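Budgeting for a first robot arm with a play kitchen setup: what am I forgetting?

I run the after-school engineering room at a small community center in Druvivach. We have $2000 left in this year's equipment line, and it has to be committed before September. The arm is already paid for. What I need to plan is everything that goes around it: fingers, cameras, table, props, spares.

The task is setting and clearing a toy breakfast on a placemat. Bread on a plate, knife and fork, a sausage, butter, a milk carton, pans on a toy stove behind. I have quotes from Elten for a table and from Lenari for spare fingers. The Lenari quote is higher than I expected and I'd like to know if I can put that off.

Posted Friday, April 14, 2023

2 answers

Answer 1 (accepted)

Don't put off the fingers. They wear out first and shipping is slow. Buy 3 spare pairs if the quote allows it and take the money out of the table. A used steel workbench with a black cloth over it does the same job as a lab table.

Props are cheap but plan them by shape. You want at least one thin round item, one box, one flat item and something with a handle. Our setup: 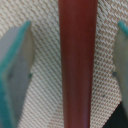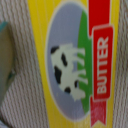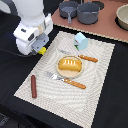
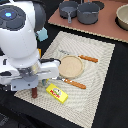
Chiyo Sakai

The butter box and the sausage are good first purchases. Check the width of any box against the full opening of your gripper before you order. I didn't, and I sent back a cereal carton and a juice carton. Knives and forks are harder because they lie so close to the mat, so leave those for later in the schedule.

Get two of every prop. Toy sets get discontinued and a replacement in a different color means you start over with your notes. Same for the placemat. A patterned one is fine, but buy the spare on the same order.

For cameras, price one at the wrist and at least one looking at the whole table. The wrist one is good for lining up a grasp, but up close a box can fill most of the picture and then you need the other view to know where the plate is. Put mounts, long cables and clamps on their own line. Ours came to more than I had written down for "misc."

I would hold back $32 a month for tape, hook and loop strips and replacement toys. We used all of it.

Answer 2

Coutinho sells refurbished camera mounts, might be worth a look. No idea if they ship to you. Also ask Elten if the table price includes delivery, mine didn't.

Comment on Answer 1: Thanks, moving the table money to fingers. Does the toy stove need to be bolted down?

Reply: We use clamps at the back. Bolts are a pain when you want to change the layout.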